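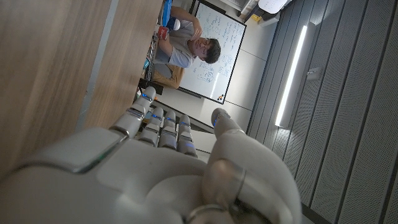

County still looking for jail phone refund it says it already paid

BROLTEMTHORPE, 2020-01-20 — The county jail owes 291 former inmates a refund for phone calls they were overcharged for, and the county says the money has been sent. The former inmates say it hasn't reached them. The company that was supposed to send it says it will look into the matter when it finishes looking into an earlier matter.

The overcharges came to light last year, when Glenys Lightfoot, a retired bookkeeper whose son spent 164 days in the jail awaiting trial on charges that were later dropped, added up her phone bills at the kitchen table. She found that she had been charged a connection fee for calls that never connected. She had also been charged a fee for asking about the fee.

"I kept the receipts because I keep receipts," Lightfoot said. "I have the one for the table, too."

Her complaint went to the sheriff's office, which sent it to Vumov, the contractor that runs the jail's phone system. Vumov sent it to Brimex, which handles Vumov's billing. Brimex sent Lightfoot a survey asking her to rate how satisfied she was with her recent call.

In December, after a public hearing that ran well past supper, the county announced that all affected families would be paid back in full. A press release described the refunds as "complete." Asked last week what had been completed, a county spokesman said the process of approving them.

According to records obtained under the state's open records law, the refunds were issued as credits to the inmates' calling accounts. The accounts can be used only to place calls from inside the jail. All 291 people on the refund list have been released.

The spokesman said that a former inmate could, in principle, apply to have a credit changed into a check. The form is available at the jail's front desk, on paper, during visiting hours. Completed forms must include the inmate's housing unit and the signature of a shift supervisor.

Lightfoot picked up a form for her son and was told he would need to come in himself. He has so far declined.

"He said he'd been," she said.

The records also include 652 pages of emails between the county and its contractors. Long stretches are blacked out, among them what seems to be a lunch order. One message that survived, from a Brimex account manager whose name was removed, asks whether the credits expire. The reply reads, in full, "Good question."

Under the contract, unused balances go back to Vumov after a period of inactivity. The length of that period is on one of the blacked-out pages. County attorneys said releasing it could put the company at a competitive disadvantage. Vumov has no competitors at the jail, where it holds the sole contract.

A lawyer for several of the families, Rusnák, said she plans to ask a judge to order payment by check, and had tried to raise the idea with the county by phone first. She was on hold for most of a morning.

The contract is up for renewal this spring. A draft now before the county board would extend it and add a customer care line for families, to be run by Brimex. Calls to the line would be billed at the standard rate.

Two board members said they had not read the draft. A third said he had read it and thought it was very thorough.

Vumov did not answer written questions. A recording at its main office said the mailbox was full. The board meets again next month, and public comment is limited to 2 minutes a person.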